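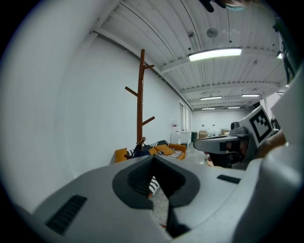
Can a machine tidy up a living room yet? Not well, and we'd love your help in finding out what it would take. The Trullia project in Brelbridge is looking for 22 people to do ordinary chores with us this fall, using hand-held grippers in place of their own fingers. You squeeze, you lift, you put things where they go, and the robot side of our team studies how you did it. Cushions are a favorite of ours. Setting a striped one back at the end of an orange sofa takes you a second, but a cushion squashes and slides, and our current software still drops plenty of them. Bags are harder. Coats on a coat rack are harder still!

Each participant comes in for 6 sessions of 2 hours. You'll work in pairs, mostly on pickup jobs: cushions, laundry, shelves, cardboard boxes. A few sessions at our Eston site cover shop-floor work such as restocking and sorting returns — good fun if you have ever worked retail, and we'd really like to hear from people who have.

You don't need any technical background. We want quick tidiers, slow tidiers, left-handers, and people who fold towels the wrong way. You should be 18 or over and comfortable standing and bending. The grippers get tiring at first, so take breaks whenever you like.

Pay is $172 for the full set of sessions, plus bus fare. Sessions begin in October.

To apply, write a few lines to Cecilia Odoi at the Cheon Building front desk, Brelbridge, by 19/07/2019. Tell her which chore you'd hand to a robot first — and which one you'd keep.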